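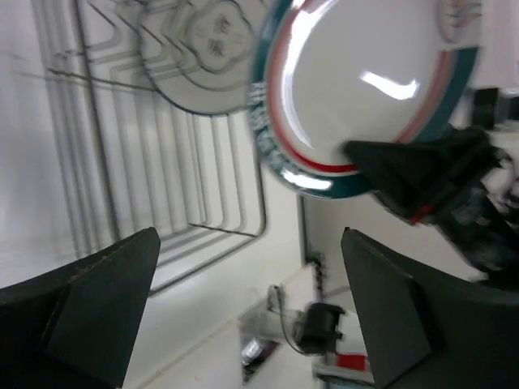

What is the difference between a rim and a well on a plate?

The well is the flat or slightly sunken middle part where the food sits, and the rim is the raised border around it. Most painted or printed decoration goes on the rim, where knives and forks seldom touch it.

Banded plate

A banded plate is a dinner or serving plate decorated with one or more rings of color that follow its edge. The bands may be broad or reduced to a single thin line. Banding is found on earthenware, stoneware, porcelain and enameled metal, and is common on plates made for restaurants, clubs and canteens.

Application

Bands are traditionally painted by hand. The plate is centered on a small turning wheel, and the painter holds a loaded brush still against the surface while the plate turns under it. Wide bands need a broader brush and often a second coat. Decals, also called transfers, are used for lettering, emblems and center medallions, which cannot be made on the wheel.

Color can be placed under the glaze or over it. Underglaze bands are sealed in and wear slowly. Overglaze bands are fired at a lower temperature and allow brighter reds, but they can fade or scratch with long use.

Lettering and emblems

Plates made to order often carry a name along the rim and a badge set into the bands. The bands are usually broken off on either side of the badge so that it sits on a plain ground. The Hivorard pottery offered this layout in 11 color pairs, listed in its trade book under pattern 1033. Its chief decorator, Solveig Wikström, preferred a thin white line between two strong colors, which hid small errors where the bands met.

Center medallions

Some plates have only a fine edge line and carry their main ornament in the well. Flower shapes and scalloped outlines are frequent. Medallions show wear sooner than rim decoration because of cutting.

Care and storage

Banded plates are washed with a soft cloth or sponge and dried upright in a rack. Scouring powder dulls the glaze. In storage, a sheet of felt or paper is laid between plates, and collectors such as Wenche Myklebust advise stacks of no more than six. Metallic bands should be kept out of the microwave.

See also

Dish rack
Transfer printing
Underglaze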